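Pre-Handover Safety Checklist for Staircase and Trim Work, with Comments

Job: Nornero house, front staircase, upper landing and hallway rail
Walked by: Deming Xie, with Zhenhua Gu for the upper landing
Date of walk: 3/10/25

We go through this list at the end of every staircase job, before the drop cloths come up and the family gets their house back. I know the comments run long. Zhiqiang Meng tells me I could fit the whole thing on an index card, and maybe I could, but homeowners do seem to like reading what we found and what we did about it, so I keep writing them.

1. Handrail brackets tight to the framing
OK. Every bracket on the wall side was pulled on by hand, and I do mean pulled, with a foot braced on the tread. One at the bottom turned a little under load. We took it off, found the screw had caught only the edge of the stud, and moved it over. The old hole is filled and will want a second coat of paint.

2. Handrail height and grip
OK. Same height top to bottom. The homeowner's mother uses this rail every day and asked for something she could really close her hand around, so we went with the rounder profile. She tried it out for us twice and seemed very pleased!

3. Newel posts
FIX, then OK. The bottom newel had a tiny bit of movement when I leaned on it. It didn't look like much, but posts like that only get worse, so Zhenhua opened up the base trim and added a second bolt. Solid now.

4. Baluster spacing
OK. Checked with the block at every gap, including the odd narrow one at the turn.

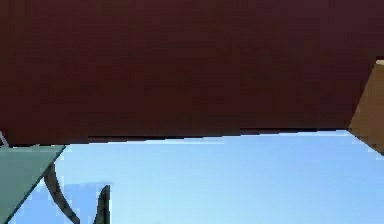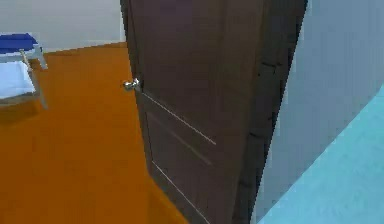
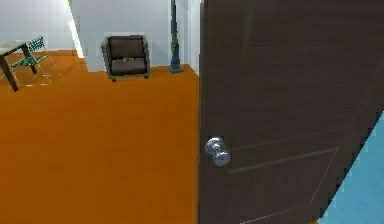

Dark brown door, round silver knob
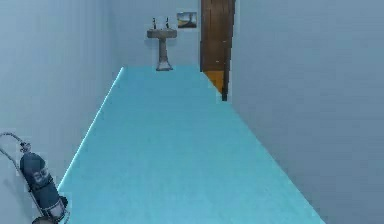

Comments written up by Deming Xie
Checked against the job sheet by Cuiping Shi

5. Treads and nosings
OK with a note. No squeaks that I could find, and I walked up and down more than my knees would have liked. The third tread from the top has a short hairline in the finish near the wall. It's in the finish and the wood under it is sound, but please keep an eye on it over the first heating season and call us if it grows.

6. Panel molding and chair rail along the stairs
OK. Ran a bare hand (carefully) along every edge where a child might do the same. Two pin nails were standing proud under the chair rail and have been set and filled. All the miters at the turn are closed up nicely – Zhenhua cut those and he should be proud of them.

7. Dust and old paint
OK. The old trim was tested before we took any of it off, and the results are in the envelope with the paint codes. Roughly 80 feet of it came out, all bagged before it went down the stairs. Vents were covered the whole time and uncovered at the end. Please change your furnace filter anyway, as sanding dust gets into places you'd never think of.

8. Outlets and switches in the new paneling
HOLD. One outlet on the landing sits too far back now that the panel is in front of it, and it needs a box extender. The cover plate is on and the breaker is off, with tape over it. Please leave that tape alone until Hadi Mansour has been by to finish it.

9. Finish cure
NOTE. The rail is dry to the touch but still a bit soft underneath. Socks and hands are fine. Please don't hang garlands on it with wire, which I mention on account of a lovely banister we did one December that had grooves in it by New Year's.

10. Rags, solvents and tools off site
OK. Oily rags went into the metal can and out to the truck each night. One short step stool was left behind at the owner's request, and we'd like it back whenever you're through with the curtains.

Still open: item 8, plus the second coat on the patch in item 1. Both can be done in the same visit, and Hadi will phone ahead to set a time.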